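Radham laundry to take in hospital linens after Jastgate plant closes

RADHAM - A commercial laundry on the east side of Radham will begin washing sheets and blankets for two area hospitals in July, taking over work that had been done at the Jastgate plant until it shut down this spring.

Nerico Linen Service said it will add a night shift at its Bermúdez Street building to handle the extra loads. The company plans to hire 58 people, most of them for sorting, folding and delivery. Pay for the night shift will start at $15 an hour more than the state requires for training days and will be reviewed after the first season.

The Jastgate plant had served the hospitals for 13 years. Its owners closed it after deciding not to replace two boilers, and the hospitals have been trucking their linens out of the county in the meantime.
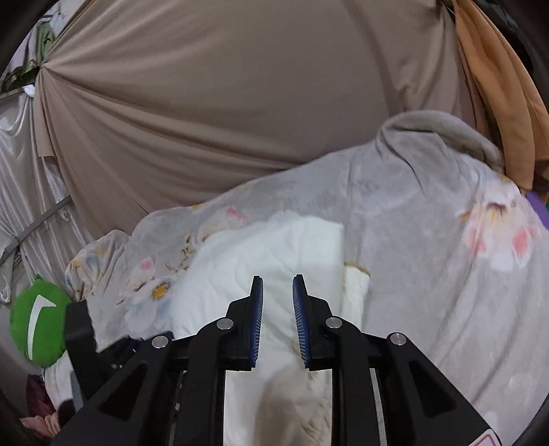
Under the new contract, clean bedding must be back at the hospitals by 5 a.m. each day. Nerico will also keep a reserve of 283 full bed sets in Radham for storms and road closures. The hospitals asked for the reserve after a delivery was held up by ice in February and several wards ran short of blankets.

The city approved the longer working hours last month. Neighbors on Bermúdez Street had raised concerns about truck noise, and the permit requires drivers to use the rear gate between 10 p.m. and 6 a.m. Trucks may not idle in the street while waiting to load.

Water use at the building is expected to go up, but the company said it will stay within the limit set in its current permit. The city will check the meter readings every three months during the first year.

Applications for the new jobs are being taken at the Nerico office, which is open until 4 p.m.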